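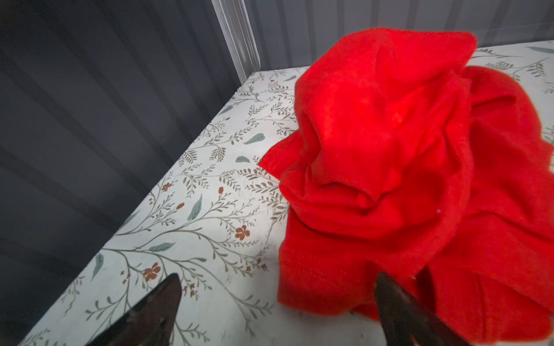

Getting a Laundry Heap Folded Before It Becomes Furniture

Last updated: 2020-01-29

By Ludmila Mikuš

A pile of clean clothes has a short shelf life. Leave it overnight and you'll be dressing out of it until April. I have done this, and I own an iron.

1. Clear a flat spot bigger than you think you need. A mat or an old sheet will do — mine came from Arholm and has been washed more often than my coat.

2. Take the top thing first. Pinch it at the shoulders or a corner, lift it straight up and let it hang. Yanking from the middle brings along three friends. 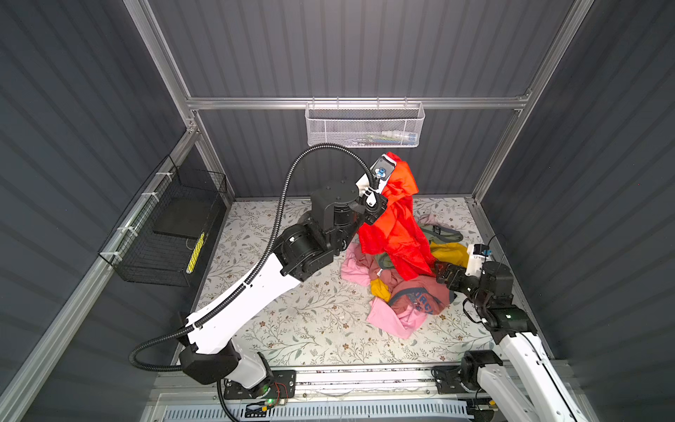 Give it a shake while it's up there, then lay it down away from the heap. Red things go in their own stack at my house, after an episode with Tyson's gym socks.

3. Turn everything right side out now. You won't do it later.

4. Shirts with printing on the chest get folded with the print inside if you plan to iron, outside if you'd like to find the one you want.

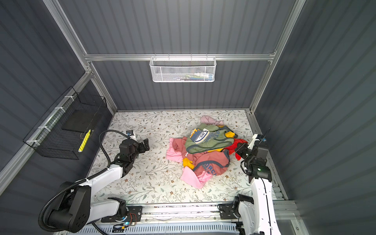 Pinks and yellows can share a stack, whatever your aunt told you. Sleeves back, sides in, bottom up to the collar, done. Allow some 30 minutes for a full basket, or 4 if you're only hiding it from guests.

5. Put the stacks away. The chair doesn't count as away.

We use cookies to remember your preferences. Accept | Settings

Contact | Back to top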